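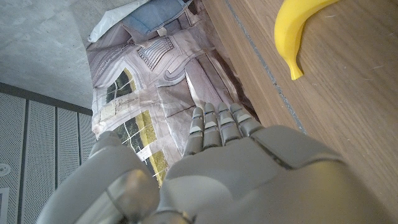

Mohsin Abbasi would keep every sheet flat if he had his way, and he has written to say that a creased paper tells you less than a smooth one. I have gone back and forth with him on this and we are both still cheerful about it. The creases stay in.

Home Browse Files Notes Contact

Ploltach: a catalogue of printed household papers
README, second version

Welcome, and thank you for opening this file before the big one. Ploltach is a list of the printed papers that pass through an ordinary house: the wrapping, the drawer liners, the tissue out of shoe boxes, the old posters kept back for lining a shelf. It holds 364 entries, one for each sheet, and it began as a note on the inside of my kitchen cupboard door. I moved it to a spreadsheet in November and have been fiddling with it ever since.

What is in the folder

papers.csv – the main list, one line per sheet
words.txt – the words I use for creases, colours and patterns
queries.txt – things I am still unsure of, with room for your answers

What each line tells you

sheet: a short name, usually the first thing that came into my head, so please forgive "cross tulips" and "the sad boats".
pattern: floral, pictorial, lettering, plain or mixed. Buildings go under pictorial, even when a façade is drawn so regularly that it might as well be stripes. A grid of upright lines could be windows or could be columns, and where I can't tell I put "windows/columns" and leave it there.
ink: the colour by daylight, in everyday words. Pale lavender-grey on white is the one I have typed most often and the one I most often get wrong under the kitchen lamp.
state: flat, folded, rolled or crumpled. Crumpled means creased in more than one direction, with ridges that stand up by themselves.
found with: whatever was lying near it, if I wrote that down. This started by accident (a banana on the wood beside a crumpled sheet of architectural drawings) and I grew so fond of it that it got its own column.
comments: up to 2,000 characters. Most are far shorter, though I did get carried away about the tulips.

How the papers are looked at

I do it at a table, in the morning if I can. A crumpled sheet is entered as it lies first. Then I open it out by hand, working from the middle, and fill in whatever part of the pattern was hidden. No ironing, please, if you are adding your own. Rind, the paper group I send copies to, uses a cool iron under a tea towel and gets lovely results, but the state column stops meaning anything afterwards.

Known gaps

For 72 entries I have no idea who printed the sheet, and "maker" is blank. Christmas paper is badly over-represented. Sizes are given only where the sheet was whole, and the early lines use inches while the later ones use centimetres – I am working through them slowly, with tea.

Using it

Copy it, print it, cut it up for your own lists. If you find a mistake, put the sheet name in your message and tell me what you think it should say.

Changes in version 2

Added "found with".
Split "folded" from "crumpled".
Took out the newspapers, which now live in Zindgate.

Related lists
Zindgate: newspapers and what they wrapped
Stutaleo: shelf edging and drawer liners
Rind: flattening and storing old paper
Words for creases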